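5 Setting up the cutting table

This section covers placing the table, levelling it, fitting the gridded cloth and checking the grid before any fabric is cut. It applies to the Brullodel folding table and to the older fixed-leg model. Where the two differ, the difference is noted in the step.

Read Section 4 (Unpacking and leg assembly) first. The table must be standing on all its legs, with the leg locks engaged, before you start.

5.1 Choosing a position

1. Place the table on a hard, level floor. Carpet with thick underlay lets the legs settle unevenly and the table will need to be levelled again after a few weeks.

2. Put the long back edge against a wall if you cut from one side only. If you cut from both sides, leave enough room to walk all the way round.

3. Keep the table out of direct afternoon sun. The grid lines on the cloth are printed and will fade.

4. Check that a power point is within reach of the iron lead without the lead crossing a walkway. The iron must be plugged directly into a 230 volt outlet and not into the accessory socket under the table.

CAUTION: The accessory socket is for the task lamp only. An iron or a steam generator will overload it.

5.2 Levelling

1. Place a spirit level along the front edge.

2. Loosen the lock nut on the lower leg by half a turn using the 17 mm spanner supplied.

3. Turn the foot anticlockwise to raise the corner, clockwise to lower it.

4. Repeat along the back edge and then across both ends.

5. Tighten all lock nuts and check the front edge once more.

Note: On the fixed-leg model the feet at the back have no lock nut. Turn them by hand until they are firm against the floor.

Note: Do not level the table by packing card under a foot. Card compresses and the top will rock when a rotary cutter is used with any pressure.

5.3 Fitting the gridded cloth

The cloth is supplied rolled, printed side out. Do not fold it at any stage. A hard crease can be reduced with a cool iron but seldom comes out fully, and it will lift the fabric you are cutting.

1. Wipe the tabletop with a slightly damp rag and let it dry.

2. Lay the roll along the back edge with the printed side facing up.

3. Line up a printed line with the back edge of the tabletop. Use a line, not the hem. The hem is sewn after printing and may not run parallel to the grid.

4. Unroll the cloth towards you, smoothing from the centre to the sides with the flat of your hand.

5. Leave the cloth unclipped for 30 minutes so that it relaxes.

6. Smooth it again, then fit the edge clips, starting at the centre of each side and working towards the corners.

CAUTION: Do not pull the cloth tight at the corners. Tension at a corner stretches the weave on the bias and the cells will no longer be square.

Lines may still bow slightly where the cloth is not lying flat. Minor bowing is acceptable for laying out and for rough cutting. It is not acceptable for squaring up quilt blocks or for matching stripes, and should be removed first as set out in 5.4. 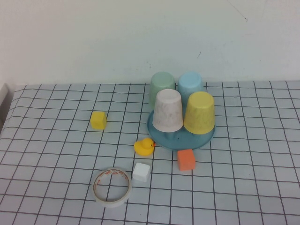

Can the printed grid be used as a measuring scale?

Use it for alignment only, and take all measurements from a steel rule or a marked quilting ruler. Cloth moves with humidity and with handling, so the distance between any two lines will vary a little over the life of the cover. The grid shows whether an edge is running straight and whether two edges are at right angles, within the limits given in 5.4.

5.4 Checking the grid

Carry out this check after fitting, after washing, and whenever the table has been moved.

1. Lay a steel rule along any printed line near the front of the table. The line should follow the edge of the rule for its full length.

2. If the line wanders by more than 2 mm, release the clips on the nearest side, smooth the cloth and refit them.

3. Repeat near the middle and near the back.

4. Place a set square at the crossing of two lines. Check both arms.

5. If the lines run straight but are not square to each other, the cloth has been stretched on the bias. Release all clips and repeat 5.3 from step 4.

Note: When judging squareness by eye, stand at the centre of the long side and look straight down at the crossing. Viewed at a low angle, cells towards the back look smaller than those at the front.

5.5 Using the Gulik weights

The Gulik weights hold pattern tissue in place without pins. Pins should not be used on this table. They catch in the weave and leave pulled threads, which then show as small ridges under lightweight fabric.

1. Place one weight at each corner of the pattern piece, inside the cutting line.

2. Add further weights along any curved edge.

3. Lift the weights to reposition them. Dragging shifts the tissue and wears the print.

CAUTION: A rotary cutter must never be used directly on the cloth. Place a self-healing mat between the fabric and the cover. Cuts are not covered by the warranty.

5.6 Cleaning

1. Brush off lint with a soft clothes brush.

2. Treat chalk marks with a dry sponge. Wax chalk has to be lifted with blotting paper and a warm iron.

3. Wash by hand in cold water with mild detergent. Do not bleach, wring or tumble dry.

4. Dry flat. Roll on the original tube, printed side out, if the cloth is to be stored.

5.7 Spare parts

Replacement cloths, clips and feet are available from Rojanasak at the Gededcombe depot. Quote the model name on the underside of the tabletop. Cloths for the folding table and the fixed-leg table are different widths and are not interchangeable.

Section 5 text: Eluned Lewis. Technical check: Kamol Kamolrat. Revised 2025-03-22.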